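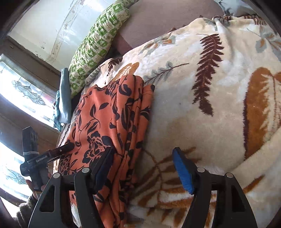
Kosdale linen drive moves to Ullamley hall

The spring bedding and fabric collection in Kosdale will move to the Ullamley hall this April, organizers said Tuesday. Last year's drive took in 1,179 items — mostly blankets, sheets and curtains — and ran out of storage space within 15 days.

Doors open at 9 a.m. Hassanpour Laundry will wash donated items at no charge, and Hiter Freight is lending a truck for deliveries to shelters.

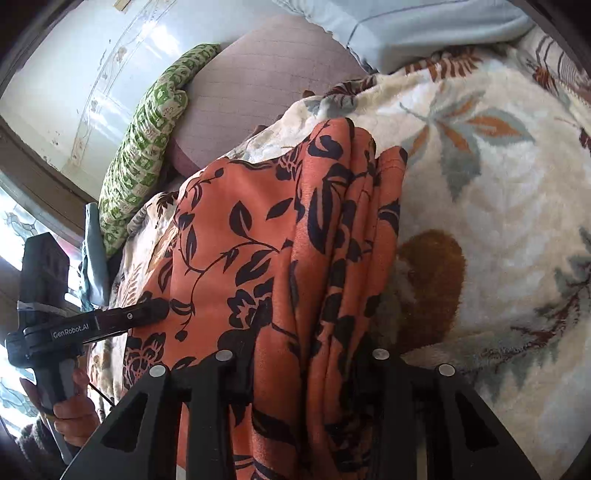

Orange cloth with a black botanical print on a cream blanket.

Pillows and electric blankets will not be accepted. Parking at the hall is limited to 15 minutes.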